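Kostville Community Help
Home > Clubs, Classes and Days Out > Tech and Making

Is the Pravinlow open day worth the drive if you're not a robot person?

Posted by Yaw Antwi
Viewed 504 times. 3 replies.

My daughter is 11 and has put the Pravinlow open day on the fridge calendar in permanent marker. It's the workshop out past the grain terminal where they build and program arms for sorting and packing. The flyer says "watch two-armed robots at work" and "talk to the people who teach them". It's free, which makes me wonder what they're selling.

I've been burned by this sort of thing. We went to a "future of farming" day in November and it was a tent, a bloke with a slideshow and a drone that stayed in its case on account of the wind. We drove home with a tote bag. So I'm after answers from people who have been to Pravinlow and aren't on the payroll.

What I'd like to know:

Do the machines do anything, or is it a video on a loop with the real thing sitting behind a rope?

Is somebody off to the side driving them with a controller and calling it clever? I don't mind if so, but I'd want to be told.

Can a kid ask a question without being talked over by grown men in lanyards?

How long should we allow? It's a fair haul from our side of Kostville and I'd have to swap a shift.

I work in a warehouse, so I've a personal interest as well. Every couple of years someone tells us the arms are coming and we should be worried, and so far what has come is a conveyor that jams. I'd like to see one with my own eyes before I form a view. Or before I form a different view, my wife says.

Edited to add: we're not fussed about food. We'll bring sandwiches.

Replies

Wosel

Went last year, it was great!! Kids loved it, loads of parking, really friendly people. You get a sticker. They have a robot that picks things up, which was amazing to see in real life. Definitely go. I think you have to book but we just turned up and it was fine. There might be a sausage sizzle, or that could have been the fire station one, we did both in the same month.

Yaowalak Kaewkla

I went through on 19 March 2023 with my nephew and I'm about as hard to impress as you sound, so I'll try to be fair to them.

Short answer: go, but lower your picture of it first. If your daughter is expecting a metal butler she'll be let down in the first two minutes. If she likes watching someone fix a bike she'll be fine.

The welcome talk

Skip it if you can do so politely. It's held in the front room and it's the part that was written by whoever writes these things. We heard the word "seamless" a lot. There was a slide claiming the system would "transform the everyday", and a man behind me asked which day, and didn't get an answer. You can go straight down the hall to the benches on the left and you won't have missed anything.

What's on the benches

The one to stand at is the sorting bench. The job is simple to the point of being a bit comical: coloured wooden cubes on a white table, a wicker basket, and a pair of arms coming down from above that are meant to put the cubes in the basket. I stood there longer than I'd planned. It isn't thrilling. The arm comes down, hovers, has a think, and comes down some more. A toddler would have had the lot in the basket and then the basket on her head.

But you do start to see why it's hard. A cube sitting a little crooked has to be gripped differently from one sitting square. I asked the young woman running the bench why they didn't start with something useful, and she said that if it can't do a cube it can't do a can of soup, and a can of soup rolls. Fair enough. That was the best answer I had all day, and it took her one sentence.

Your question about somebody driving them

Yes and no, and you were right to ask. At some benches a person moves a set of handles and the arms copy. At others the arms run on what they've learned from people doing that over and over. They told me it took 1000 goes by hand before they let the sorting job run on its own. I can't check that number and neither can you, so treat it the way you'd treat any number told to you by someone in a polo shirt with a logo on it.

What bothered me is that the benches weren't labelled. You had to ask each time which sort you were looking at. When I asked, I got a straight reply every time, no fuss. When I didn't ask, no one offered. I watched a family go away quite sure the machine had waved at their baby by itself. I wrote this on the feedback card and I hope they've put up signs by now.

How well it works

Mixed. I saw a cube go in cleanly, and the people watching clapped, which I thought was a bit much. I saw another one get nudged across the table and the arm close on nothing. The staff didn't hide it or hurry to cover it up, and one of them seemed more interested in the miss than the hit. My nephew's view was that the misses were the good bit.

If you're going with your job in mind, I wouldn't hand in your notice. Watching the left arm creep up on the green cube, I thought about the Christmas rush at the post depot where I used to work, and I laughed out loud. That's one afternoon, though, and I'm told the ones in big factories are quick as anything. Pravinlow does small jobs on small tables and that's what you'll be looking at.
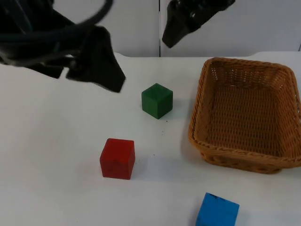 Getting the most out of it with a kid

Go down the hall early, before the front room empties out. The benches are waist height on me, so an 11-year-old will see well enough, but smaller ones had to be lifted.

Have her pick one bench and stay at it. The people who did a lap came out bored. You have to see the same job tried several times over before it gets interesting.

Get her to ask the question herself. The lanyard men are real and they do talk, mostly to each other. The younger staff at the benches will bend down and speak to a child properly. My nephew asked whether the arm knew what blue was and had a decent chat out of it.

Keep hands behind the yellow tape. They're strict about that and I was glad of it.

Allow an hour and a half. Two hours if she gets stuck in. The café next door was shut when we came out, so the sandwiches are a sound plan.

And what are they selling? Nothing to you. I gathered they'd like the council to think kindly of them, and they're looking for apprentices. There was a sign-up sheet by the door. I left my nephew's name off it and he added it when my back was turned.

Thaweesak

Mostly agree with the reply above, but I'll push back on two things.

First, the talk. It depends who's giving it. When I went it was one of the engineers filling in, and she spent most of it on what breaks: cables, fingertips, and a camera that got bumped over a long weekend and threw everything out until someone noticed. I'd have paid for that talk. So put your head in the door, and if the slides have a sunrise on them, leave.

Second, slow isn't the same as useless. I repaired lifts for a living and the slow ones were the ones I trusted. An arm that stops short of the table is worth more to me than one that whips about to please a crowd. That said, I'm not convinced either. I asked what happens when you swap the basket for one with a lid and was told that was "on the roadmap". In my experience a roadmap is where you keep the things you can't do.

Wosel, you do have to book now. They turned people away at the gate last time. It's free but you need the email on your phone or printed. Sausage sizzle was the fire station.

Yaw, park on the terminal side. The front lot has three spaces that aren't reserved and they'll be gone.

Comment from Yaw Antwi

Thanks all. Booked the early slot, shift swapped. I've told her to ask at every bench whether a person is driving, and she has written it on her hand already. Same permanent marker.

Will look for the sunrise.

Comment from Wosel

Ah yes it was the fire station, they had the onions as well. Have fun!!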